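# Our shared workroom: what makes a room easy to use?

*Student project report, Tulcombe, written up by Gerardo Agbayani*

When our tutor asked us to pick a room and write about how people use it, most of my group wanted a library or a café. I asked if we might do the ground floor workroom instead, and I am so glad everyone gave in, as I had been walking through it since February without ever looking at it properly!

We began with the walls, partly for the simple reason that they are what you meet first. The brick is lovely to my eye, all reddish-orange with dark patches, and it runs alongside you until the room opens out towards a bright window with greenery beyond. People have stuck notices to it over the months, and the long ceiling lights overhead mean you can read them even on a dull afternoon.
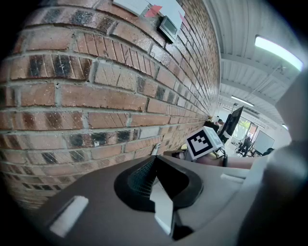 **Does brick make a good notice wall?**

It will do for a sheet or two, but tape lifts from a rough surface sooner than it would from paint, so a proper board would serve better for anything meant to stay up.

We then handed out a short questionnaire (my first ever, and rather too long, I admit). Of the 80 we gave out, 71 came back, and I spent a very happy evening at the kitchen table with a pot of tea sorting them into piles. The pile about light was the cheerful one. People like working near a window and said so at great length, in one case over both sides of the page and up the margin.

The pile about furniture was more mixed. Chairs on casters are popular until everybody has pushed back from their desks and left them in the walkway, and then someone has to weave between them with a hot drink. Small round tables came out well, being easy to gather at for a quick chat, though several people wanted them kept nearer the wall so the middle of the floor stays clear. The pale floor tiles got kind words too for making the place feel lighter, and less kind ones from anybody who has had to mop them.

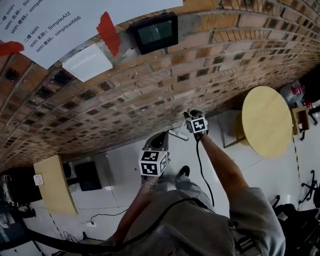 *Fig. 2. Wi-Fi details for the first and second floors, taped to the brick beside the wall display.*

The wireless details led to the longest talk we had as a group. Everyone agreed that newcomers need them, and that a sheet at eye level is quicker than asking, but we couldn't settle whether they belong by the door or by the desks. I was for the door. I lost, and the draft plan has them by the desks.

For the plan itself we taped out the floor on squared paper and cut little card shapes for the furniture, which I would recommend to any group, as it is far easier to argue over a bit of card than over a real desk. We made 7 layouts and threw out 6 of them. The one we kept puts the round table close to the wall, leaves a clear path up to the window end and gives the chairs somewhere to go at the end of the day.

Still to do: measure the walkway again, ask about the cost of a notice board, and copy the questionnaire answers into the appendix in a neater hand than mine.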